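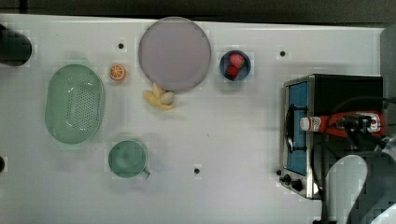
Orange, mint green, black and white, all on one table.

Why Do Things Have Colors?
For readers from the Kestari science pages

If you wake up in the middle of the night and look at your clothes on the chair, you will see something strange. Your red sweater is gray. Your blue jeans are a darker gray. In the morning the colors are back. Where did they go?

To answer this we must begin with light.

What is inside white light?

Light from the sun looks white to us, but it is a mixture. Many colors travel together in it: red, orange, yellow, green, blue and violet, with all the colors between them. When they arrive at your eye at the same time, your brain tells you "white."

Sometimes the colors become separated. This happens in a rainbow, when sunlight goes through drops of water. Each color bends a little differently inside the drop, and they come out side by side. You can also find small rainbows on soap bubbles, on the edge of a fish tank, or on the wall next to a glass of water in a sunny window. In our town, Skurkora, there is a fountain which makes a rainbow every sunny afternoon in June, and children wait for it with their shoes off.

Who takes the colors away?

When sunlight falls on a ripe tomato, the tomato swallows most of the green and blue light. We say that it absorbs this light. The red light is not absorbed. It jumps back from the skin of the tomato, and a part of it comes into your eyes. So you see red.

A leaf does it in a different way. It absorbs much of the red and the blue light, which the plant uses for making its food, and it sends back more of the green. A white plate sends back almost everything. A black shoe absorbs almost everything, and so very little light is left for you to see. The light which was absorbed becomes heat. Put your hand on a black car in the summer and you will feel it (but be careful, it can be very hot!). 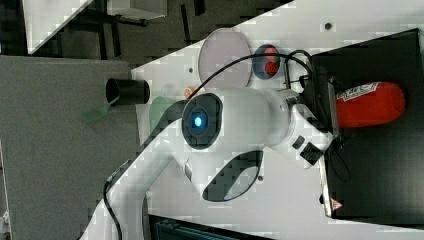
Most of the things in your room do not make any light. They only borrow it from the sun or from a lamp, and when the lamp goes off, they go dark also. A few things are different and make light of their own. The small round light which glows blue on the white joint in the picture is one of these. Its blue does not need to come from the sun first, and in a completely dark room you could still see it, while the white cover would disappear. The sun makes its own light, and so do a candle, a firefly and the screen of a phone. The moon does not. It borrows from the sun, exactly like your plate and your shoe.

What happens in your eye?

At the back of each eye there is a thin layer which feels light. It is made of very small parts called cells, and two kinds of them are important for seeing.

The first kind is called cones. Cones can tell one color from another, but they need plenty of light. The second kind is called rods. Rods can work when there is only a little light, but they cannot tell colors. Now you know why your sweater is gray at night. The cones do not have enough light for their work, and the rods must do it without them.

Not all people see colors in the same way. For some people, red and green look very similar. This is called color blindness, although most people who have it can see many colors well. If you have a friend like this, do not test him or her all day with "What color is this? And this?" It becomes boring very fast.

Animals are different too. Dogs see blue and yellow but have trouble with red. Bees cannot see red as we do, but they can see a kind of light called ultraviolet, and some flowers have patterns in it which are hidden from us.

Try it at home

You need a flashlight, a sheet of red see-through plastic, and 12 colored pencils. Any brand is good. We used the Siqueira ones from the school shop.

1. Wait until evening and make the room dark.
2. Mix the pencils with your eyes closed.
3. Cover the flashlight with the red plastic and turn it on.
4. Try to find the green pencil and the blue pencil.
5. Turn on the normal lamp and check.

The green and the blue pencils look almost black in red light. They absorb it, and there is no green or blue light in the room which they could send back. The white paper on your desk will look red. 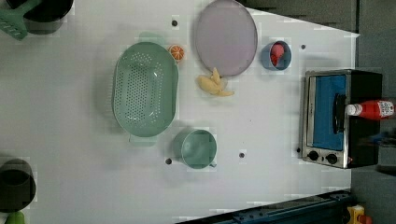
The light colander has a soft shadow. In a shadow less light arrives, so colors there look darker.

Words to remember

Absorb: to take in and keep.
Reflect: to send back.
Cones: the cells in your eye that see color.
Rods: the cells in your eye that help you in weak light.

Next time we will read about why the sky is blue at noon and orange in the evening.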